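Print this article | E-mail this article
Search: Enter keyword or author Go

4.2 A release fault in the cup task

During the October runs in the Omix simulator, our policy reached a success rate that looked too good to us. Jianhua Qiu replayed 410 of the episodes marked as successful and found that in 53 of them the cup was never released. The arm carried the cup to the target place, lowered it, and stayed there with the fingers closed until the time limit. The success test only compared the position of the cup base with the target, and a height tolerance of 2 cm allowed a cup still in the gripper to pass.

We first suspected the policy, but the fault had two sources. The open command was sent only after the simulator reported contact between the cup and the table. When the arm stopped a little too high, this contact never came, and the controller waited. The logger recorded the wait as a stable placement. The rim grasp made the problem worse, because one finger goes inside the cup and the other presses the wall from outside. With this grasp the cup can tilt slightly when it is lowered, so the final height is less certain than with a grasp around the body. Figure 6 gives a view of the task with the cup in the gripper close to the table top.

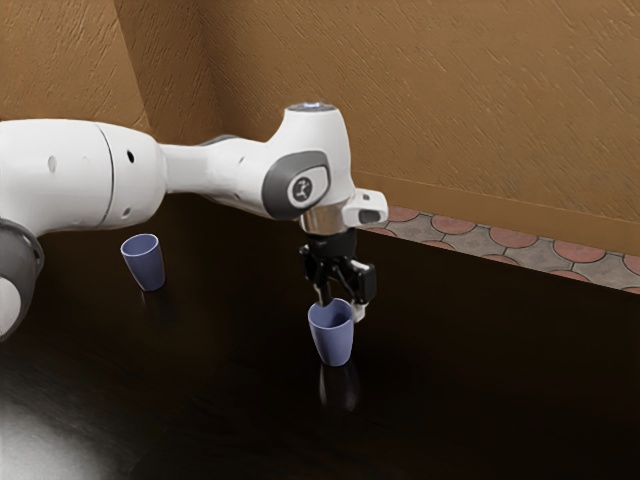 Figure 6. Cup task in simulation. The held cup is pinched at the rim, with its base just above the table. A second cup of the same shape stands on the table.

4.3 Correction and remaining risk

We changed the success test so that it requires open fingers, contact with the table, and no motion of the cup after the gripper has moved away. We also added a timeout to the controller. If no contact is reported, the arm goes down in small steps and checks the force at the wrist before it opens. The policy was then trained again for 3,000 episodes with the new test. Episodes from the old logger were removed from the training set and were not relabeled.

One risk is still open. The downward steps assume that nothing is under the cup except the table. If the target is placed too near to the other cup, the held cup may come down on its rim, and the contact signal alone cannot tell the two cases apart. For the tests at the Ridville laboratory we therefore keep a minimum distance between the target and any other object, and the operator holds the stop button during each descent.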